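Ustcombe Print and Ephemera Group
Minutes, November 26, 2025

Present: Xinyi Tian (chair), Intan Tambunan, Abenezer Abera, Yuzhen Shen (minutes). Apologies: Zihan Fan.

1. August minutes. Agreed, after Abenezer asked that "donated" be changed to "offered" for the Bako posters. They have still not arrived.

2. Numgate record sleeves. Intan reported that the seller now claims all 79 sleeves are by the same designer. Xinyi doubted it. Only 3 carry initials, and the lettering on those doesn't match. The seller's letter of proof is a photocopy of another letter. No purchase until someone sees the originals.

3. Signed prints. The Trokum dealer is asking up to 1000 each for the 2 signed magazine covers. Yuzhen noted that the signatures are in the same place on both, to the millimeter, and suspects a stamp. The dealer says this is "typical of the period." He did not say which period.

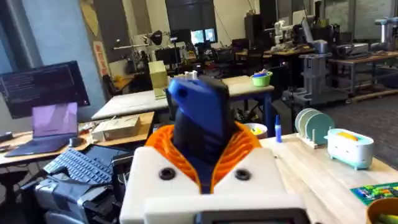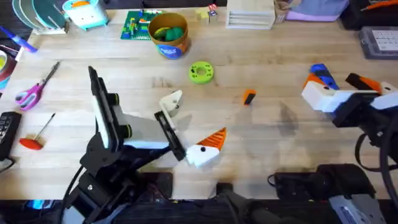
Zihan Fan wrote in to say that the stamp theory was too hasty, that plenty of artists signed along a ruled line, and that a magnifier would settle it in five minutes. Xinyi replied that the dealer has twice refused to let the covers out of their mounts. Left open.

4. Spring show. Title "Hidden Masters" proposed. Abenezer asked which masters. Deferred.

5. Any other business. The card stock quote is higher again, with no reason given. Intan to ask for one in writing.

Contact the group | © Ustcombe Print and Ephemera Group | Back to top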